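평행 그리퍼 두 종류 비교 중인데, 납작한 손잡이를 어느 쪽으로 잡는 게 나을까요

작성자: 우르슐라 베드나레크
분류: 로봇·자동화 > 그리퍼/엔드이펙터

안녕하세요, 늘 눈팅만 하다가 처음으로 글을 올려 봅니다. 글이 좀 길어질 것 같은데 너그럽게 읽어 주세요.

저는 작은 작업실에서 탁상용 로봇팔로 주방 소품을 옮기는 연습을 하고 있습니다. 팔은 Fasum 컨트롤러에 물려서 쓰고 있고, 그리퍼는 원래 달려 있던 Clavow 두 손가락짜리를 일 년 가까이 써 왔어요. 손가락이 얇고 끝이 뾰족한 편이라 작은 모형 과일 같은 건 참 잘 집는데, 소쿠리처럼 길고 손잡이가 납작한 물건에서는 자꾸 애를 먹습니다. 잡기는 잡는데 들어 올리는 순간 반대쪽이 축 처지면서 물건이 손가락 사이에서 빙글 돌아 버려요. 몇 번은 탁자 밖으로 날려 먹기도 했고요.

그러던 중에 지인이 Gemholm 그리퍼를 한 달 빌려주셨습니다(정말 감사한 분이에요!). 이쪽은 손가락 면이 넓고 고무 패드가 붙어 있어서 손잡이를 잡으면 확실히 덜 돕니다. 그런데 이번에는 딸기나 바나나처럼 작은 걸 잡을 때 옆에 있는 물건까지 같이 밀어 버리네요. 물건들을 멀찍이 떼어 놓으면 괜찮은데, 그러면 연습하는 의미가 없는 것 같기도 하고요.

제가 궁금한 건 이렇습니다. 첫째로 긴 물건은 손잡이를 잡는 게 맞는지, 아니면 옆 테두리를 잡는 게 맞는지. 그리고 두 그리퍼를 공정하게 비교하려면 시험을 어떤 식으로 짜야 하는지도 알고 싶습니다. 지금은 그냥 생각나는 대로 이것저것 집어 보고 "음, 이게 더 낫네" 하는 수준이라 어디 가서 비교했다고 말하기도 부끄럽습니다. 카메라는 위에서 내려다보는 Fiore 한 대뿐이고, 손목 카메라는 아직 없습니다. 다음 주 토요일쯤에는 둘 중 하나로 정해야 해서 마음이 급하네요. 경험 있으신 분들 조언 부탁드립니다.

네스토르 마날로

반갑습니다. 저도 똑같은 문제로 겨울 한 철을 보낸 사람이라 남의 일 같지가 않아서 길게 적어 봅니다.

우선 손잡이냐 테두리냐 하는 문제부터요. 양 끝에 손잡이가 있는 길쭉한 그릇은 한쪽 끝을 잡는 순간 무게중심이 손가락에서 멀어집니다. 그러니 축 처지는 게 당연하고, 힘을 더 준다고 깔끔하게 해결되지도 않아요. 저는 팔 하나로 옮길 때는 긴 변의 가운데쯤에서 테두리를 잡습니다. 한 손가락은 안쪽으로, 한 손가락은 바깥쪽으로 넣어서 벽을 집는 거죠. 얇은 Clavow 손가락이 이럴 때는 오히려 유리합니다. 손잡이는 팔이 두 대일 때 양쪽에서 같이 드는 용도로 남겨 두시는 게 속 편해요.

그래도 꼭 손잡이를 잡아야 한다면 손가락이 깊숙이 물리게 접근 높이를 낮추고, 들어 올리는 속도를 절반으로 줄여 보세요. 처음에는 물건을 완전히 띄우지 말고 살짝 끌어서 방향만 바꾸는 동작부터 해 보시는 것도 좋습니다.

비교 시험은 배치를 고정하는 게 제일 중요합니다. 저는 큰 것, 둥근 것, 작은 것을 섞어서 한 판을 깔아 놓고, 천장 카메라 화면을 저장해 둔 다음 그리퍼를 바꿀 때마다 그 화면에 맞춰 다시 놓습니다. 제가 쓰는 배치를 하나 올려 드릴게요.

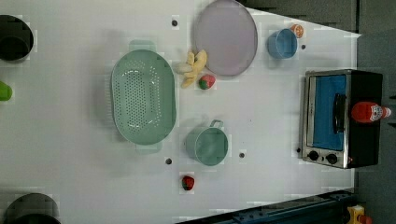
위에서 본 탁자 배치. 연두빛 소쿠리는 손잡이가 위아래로 오게 두었습니다.

이렇게 깔아 두면 소쿠리나 냄비 같은 큰 물건과 딸기 같은 작은 물건을 한 판에서 다 시험할 수 있습니다. 특히 바나나 바로 옆에 붙어 있는 딸기가 아주 좋은 문제예요. 말씀하신 "옆 물건까지 밀어 버리는" 증상이 여기서 바로 드러나거든요. 아래쪽에 따로 떨어진 딸기도 있으니 같은 물건을 붙어 있을 때와 혼자 있을 때로 나눠서 기록하시면 됩니다. 물건마다 10번씩 집어 보고, 성공 여부만 적지 마시고 "돌았음", "옆을 밀었음", "놓쳤음" 정도로 실패 종류를 같이 적어 두세요. 나중에 그게 훨씬 도움이 됩니다.

아, 그리고 그리퍼를 바꾸면 손가락 끝 위치가 달라지니 Fasum 쪽 공구 좌표(TCP)를 꼭 다시 잡으셔야 합니다. 저는 이걸 잊고 한나절 동안 애먼 그리퍼만 탓했습니다. 오후 3시쯤 되어서야 알아차렸을 때의 그 허탈함이란!

지나가던조립공

Gemholm 사세요. 패드가 넓은 게 최고입니다. 저는 힘을 최대로 올려 놓고 쓰는데 웬만한 건 다 잡혀요.

납땜하는곰

윗분 말씀대로 힘을 최대로 올리는 건 권하지 않습니다. 플라스틱 소품은 휘었다가 튕겨 나가고, 모형 과일은 패드 자국이 남아요. 낮은 값에서 시작해서 미끄러지지 않을 때까지만 조금씩 올려 보세요.

그리고 패드만 따로 바꾸는 방법도 있습니다. 저는 Clavow 손가락에 얇은 실리콘을 한 겹 붙여서 쓰는데, 손가락 폭은 그대로라 좁은 데도 잘 들어가고 미끄러짐은 꽤 줄었습니다. 다만 먼지가 붙으면 금방 미끄러워지니 가끔 닦아 주셔야 하고, 많이 쓰면 가장자리부터 들뜹니다. 제 건 최대 800번 정도 잡으니까 갈아야 했어요. 새 그리퍼를 들이기 전에 한번 시험해 보셔도 손해는 없을 것 같습니다.

우르슐라 베드나레크 (글쓴이)

세 분 모두 정말 감사합니다! 어제저녁에 네스토르 님 말씀대로 소쿠리 테두리를 집어 봤더니 Clavow로도 거의 돌지 않고 올라오네요. 그동안 손잡이가 있으니까 당연히 손잡이를 잡아야 한다고만 생각했어요. 공구 좌표도 찔려서 확인해 봤는데, 역시나 예전 값 그대로였습니다... Gemholm을 너무 박하게 평가한 것 같아서 처음부터 다시 해 보려고요. 실리콘은 주문해 두었고, 도착하면 세 가지를 같은 배치로 돌려서 결과표를 여기에 이어서 올리겠습니다.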